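Início | Produtos | Manuais | Peças | Contacto

Categoria: Cozinha e instalação > Guias de montagem

5. Instalação da prateleira de bancada Lukomen

Esta secção trata da fixação da prateleira de bancada à parede e da distribuição dos aparelhos pelos dois níveis. A montagem da estrutura está na secção 4 e deve ficar terminada antes de começar. Para a versão de canto, consulte o folheto separado que vem na embalagem.

5.1 Antes de começar

Confirme que a bancada está nivelada no sentido do comprimento. A estrutura compensa pequenos desníveis com os pés reguláveis, mas não corrige uma bancada que descai para a frente. Se for esse o caso, trate primeiro da bancada.

Verifique a parede. As buchas fornecidas servem para tijolo e betão. Em gesso cartonado use as buchas metálicas do kit Worku, vendido à parte, e procure acertar pelo menos um dos pontos de fixação num montante.

Material necessário:
Berbequim com broca de 8 mm
Nível de bolha
Chave sextavada (incluída)
Lápis e fita métrica
Aspirador ou pano húmido

CUIDADO: Não fure na vertical nem na horizontal de uma tomada ou interruptor. Os cabos embutidos seguem normalmente esses trajectos. Em caso de dúvida use um detector.

5.2 Marcação e furação

1. Encoste a estrutura à parede, no lugar definitivo. A largura total é de 782 mm com os pés recolhidos. Deixe folga dos dois lados para poder chegar às tomadas.

2. Pouse o nível sobre a travessa superior e ajuste os pés até a bolha ficar centrada. Repita no sentido da profundidade.

3. Marque a lápis os quatro pontos de fixação através das patilhas traseiras. A distância entre a patilha de cima e a de baixo é de 319 mm.

4. Retire a estrutura e coloque-a no chão, sobre um cartão. Os pés riscam.

5. Fure à profundidade da bucha e mais um pouco. Limpe o pó dos furos com o aspirador antes de introduzir as buchas.

6. Volte a encostar a estrutura e aperte os parafusos à mão, sem os levar ao fim. Confirme o nível outra vez e só depois dê o aperto final, primeiro os de cima.

NOTA: Em paredes com azulejo, faça o primeiro milímetro sem percussão e com fita adesiva sobre a marca. A percussão só deve ser ligada depois de atravessado o vidrado. Se o furo calhar numa junta, desloque a estrutura para um dos lados.

5.3 Colocação dos tampos

1. Identifique o tampo inferior pelo recorte na aresta de trás. O recorte destina-se à passagem dos cabos e fica sempre virado para a parede.

2. Assente o tampo inferior nas quatro borrachas. Carregue em cada canto. Se algum ceder mais do que os outros, falta uma borracha ou está torta.

3. Coloque o tampo superior e fixe-o por baixo com os três parafusos curtos. Os parafusos compridos que sobram no saco pertencem às calhas Plullden e não devem ser usados aqui, pois atravessam o tampo.

4. Retire a película protectora. Com a cozinha fria, a película agarra mais e parte-se em tiras; espere que o material aqueça um pouco.

5.4 Distribuição dos aparelhos

O nível inferior aceita os aparelhos mais pesados. O superior foi pensado para loiça, frascos, uma balança, coisas de uso diário. Não coloque nele aparelhos que aqueçam.

Para micro-ondas e fornos de bancada:

- Meça o aparelho com a porta aberta. A porta deve abrir por completo sem bater no montante lateral.
- Respeite o espaço livre indicado no manual do próprio aparelho, atrás, em cima e dos lados. Quando os valores forem diferentes dos deste guia, valem os do fabricante do aparelho.
- Não tape as grelhas de ventilação com panos, caixas ou rolos de papel de cozinha.
- Os quatro apoios do aparelho têm de assentar no tampo. Se um deles ficar de fora, o aparelho é demasiado fundo para esta prateleira.
- Não encha o espaço que sobra ao lado com sacos ou tabuleiros em pé. É o sítio onde acabam sempre por ir parar.

CUIDADO: Não ligue um micro-ondas e uma chaleira à mesma extensão. Cada um deve ter a sua tomada de parede com terra.

5.5 Passagem de cabos

1. Passe as fichas pelo recorte do tampo inferior, uma de cada vez, a começar pela maior.

2. Prenda os cabos ao montante traseiro com as fitas de velcro. Deixe uma folga que permita puxar o aparelho para a frente e limpar por trás.

3. Se instalou a barra de luz Sungate, leve o cabo dela pelo lado oposto ao dos aparelhos. O transformador fica pendurado no gancho pequeno e nunca pousado na bancada, onde apanha água.

5.6 Verificação e manutenção

Com tudo no lugar, empurre a estrutura para os lados com a mão aberta. Não deve haver movimento nas patilhas. Se houver, descarregue os dois níveis antes de reapertar - apertar com peso em cima empena a patilha.

Reaperte os parafusos ao fim da primeira semana e depois uma vez por ano. Janeiro é uma boa altura, passada a época em que a prateleira anda mais carregada.

Limpe os tampos com um pano húmido e detergente neutro. Não use esfregões nem produtos com cloro. As manchas de gordura antigas saem com água quente e bicarbonato, deixado actuar durante quase 4 minutos e retirado com o pano bem torcido.

As borrachas gastam-se. Quando o tampo começar a fazer ruído ao abrir e fechar a porta de um aparelho, substitua as quatro ao mesmo tempo. A referência está na lista de peças, no fim do manual.

Texto e revisão técnica: Kedir Weldu

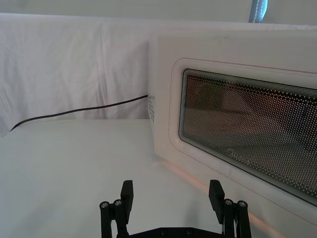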